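The Tidy Table and Its Enemies

By Zihan Wei

Every few months somebody tries to sell me the idea that I own too many small things, and that the cure is one more thing to put them on. The catch-all plate has been doing well out of this. Keys go on it, then coins, then whatever a child leaves behind at bedtime. 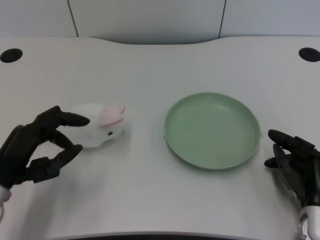
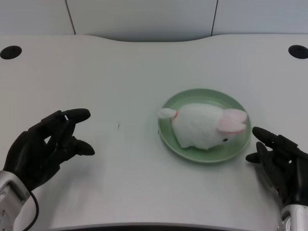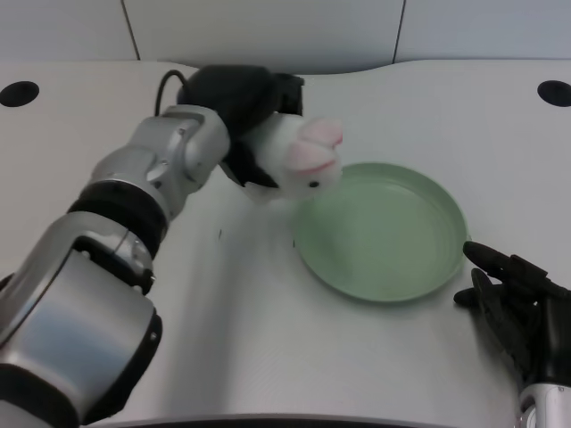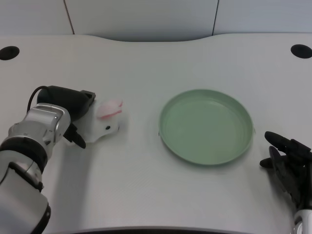

A white plush rabbit and a round green plate on a pale tabletop.

I have doubts about the plate. It looks wonderful with one object on it, and shops know this. Gwynne, which sells a shallow stoneware dish for 56 dollars, shows it in the window with a single brass key. I have never met a household with a single brass key. By the end of the first week mine held two dead batteries, a bus pass and a plum.

The case for it, as put to me by the people behind the Dolel method, is that a boundary changes behavior. A toy on a bare table is clutter. The same toy inside a rim has been put away, although it may have traveled less than a foot. I find this hard to swallow. A soft rabbit takes up most of a dinner-sized plate by itself, so one child with four favorites will need four plates, and then you need somewhere to keep the plates.

Color is the other part of the pitch. Muted green is everywhere this year, usually next to white, and I'll admit that it's easy on the eyes. Pink ears show up nicely against it. But a color can't do the tidying, and the Hutamham catalog I was sent in June has 90 pages that suggest otherwise.

To be fair, I tried it. For 56 days I kept one plate on the hall table in my apartment in Flandcombe and made a rule that only one thing could stay on it overnight. The rule worked better than the plate did. When I swapped the plate for a sheet of paper, the hall table stayed every bit as clear. Then a window was left open and the paper ended up behind the radiator, so I suppose stoneware has weight on its side.

Bare tables have their own trouble. A pale matte top shows each scuff and speck, and once you have cleared it there is nothing to look at except the marks. Most of us end up covering them with something. A cloth, a bowl of lemons, the mail.

If you want to try the plate anyway, buy a cheap one with a raised rim and a flat middle, so that round things don't roll and soft things don't slump over the side. A chipped one from the back of the cupboard will do. Leave it where the mess already collects – by the door, usually, or at the end of the kitchen counter – and give a plush toy a better home than a dish. Mine came with a nephew attached, and he wanted it on the bed.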